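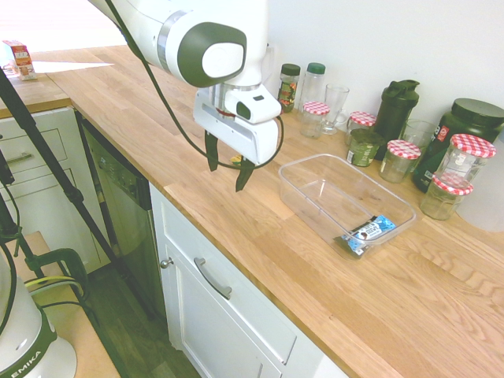

What keeps a robot arm working properly?

A robot arm keeps working properly when people check it on a regular schedule. They look at its mounting, its cables, its joints and its fingers, and they test its stop button before it does any work.

How a Robot Arm Is Looked After

A robot arm is a machine with several stiff parts joined by motors. Each place where two parts meet and can turn is called a joint. At the end of the arm is a tool. On many arms the tool is a gripper, a pair of fingers that open and close.

This page is about one arm at the Wamcombe workshop. The arm picks up small objects and sets them down in another place. It has black fingers and a white gripper housing. The housing is the shell that covers the parts that move the fingers.

The Mounting

An arm has to be fastened to something that does not move. If the mounting is loose, the whole arm shifts a little every time it speeds up or stops. The computer that controls the arm does not know about this shift. It sends the fingers to the correct place, but the fingers arrive beside it.

The technician tests the mounting by hand, with the power off. She pushes the bottom of the arm from the front, then from each side. Nothing should rock. Then she checks each bolt with a torque wrench. Torque is turning force. A torque wrench lets a person tighten a bolt to a set amount and then clicks. A bolt that turns before the click was loose, and its position is written in the logbook.

The Cables

A gripper needs electricity to move, and it needs a way to get messages from the computer. Both travel along cables. You can see a black cable looping down around the gripper and back up toward the wrist. The wrist is the part of the arm just before the gripper.

A cable on a moving arm needs some slack. Slack is extra length. When the wrist turns one way, the cable has farther to go, and the slack is used up. When the wrist turns back, the slack returns. With too little slack, the cable pulls on its plug. With too much, the loop can catch on objects nearby.

To check the slack, the technician moves the arm slowly through every position it uses in its work. At each position she stops and looks at the cable. It must not be tight, and it must not be pinched between two parts. She also runs a gloved finger along the outside of the cable to feel for cuts and flat spots. A cable with a cut in its cover is replaced. It is not wrapped in tape.

The cable is replaced after 1,000 hours of work even if no damage has been found. The wires inside a cable bend many times and can break where nobody can see them.

The Fingers

Fingers touch things all day, so they get dirty and they wear down. Oil or dust on a finger makes it slippery. The arm may then drop a part it was able to hold the day before.

Cleaning the fingers takes a few minutes:

1. Turn the power off and wait for the lights on the control box to go out.
2. Wipe each finger with a lint-free cloth. Lint is the fuzz that comes off ordinary cloth.
3. Look at the inside face of each finger for worn patches.
4. Check that both fingers are straight and that the screws holding them are tight.

Worn fingers are changed as a pair. If only one is changed, the new finger is thicker than the old one. The gripper then closes a little to one side of the middle.

The Joints

Inside each joint are a motor, a set of gears and a sensor. The motor makes the turning force. The gears make the turning slower and stronger. The sensor, called an encoder, measures how far the joint has turned.

Most of this is sealed, and the workshop does not open it. The technician uses sound, heat and numbers instead. She turns one joint at a time at low speed and listens. A healthy joint makes a steady hum. Clicking or grinding can mean that a gear is damaged. Then she holds the back of her hand near the housing after the arm has been working. A joint that is much warmer than the others is working too hard.

The numbers come from the computer. It records how much electric current each motor uses. When a motor needs more current than it used to for the same motion, something is making the joint harder to turn. The technician compares the new numbers with those in the logbook.

If a joint must be repaired, the arm is packed in its crate and sent to Culgate, where there is a clean room and the right tools. This happened once, in August. The arm had worked for 239 hours when the second joint began to click. One bearing was replaced. A bearing is a ring that lets one part turn smoothly inside another.

Calibration

Calibration means checking a measurement against something that is known to be right, and then correcting it.

The workshop uses a steel plate with 4 small holes drilled in it. The plate is bolted down so that the holes are always in the same spots. A pointed rod is fitted in place of the fingers, and the arm is told to bring the point to each hole in turn. If the point stops over the center of every hole, no change is needed. If it stops to one side, the technician measures the distance and enters it into the computer. The computer uses that distance to correct later moves. She then runs the test again from the beginning.

Calibration is done after the mounting bolts have been tightened, after the fingers have been changed, and after any repair.

The Stop Button

The stop button is large and red. Pressing it stops the arm at once. It is tested before every working day while the arm is moving slowly with nothing in its fingers.

After the button is pressed, the arm must stay still when the button is released. It may start again only when a person gives a separate command. If the arm fails this test, it is switched off at the wall and a tag is hung on the switch. No one may remove the tag except the person who repairs the arm.

How Often Each Job Is Done

Every working day: test the stop button, wipe the fingers, look at the cable.
Every 300 hours of work: check the bolts, listen to each joint, compare the motor currents, calibrate.
Every 1,000 hours of work: replace the gripper cable and both fingers.

The hours are counted by the computer, and only while the arm is moving. Hours spent standing still are not added.

Words Used on This Page

Bearing: a ring that lets one part turn smoothly inside another.
Calibration: checking a measurement and correcting it.
Encoder: a sensor that measures how far a joint has turned.
Housing: a shell that covers working parts.
Slack: extra length in a cable.
Torque: turning force.

Something to Try

Ask an adult for a lamp with a bending arm, and unplug it. Find each joint. Move the lamp slowly and watch the cord. Note where the cord is tightest and where it is loosest. Draw the lamp in both positions and mark the joints with dots.

Page last checked 12 Dec 2020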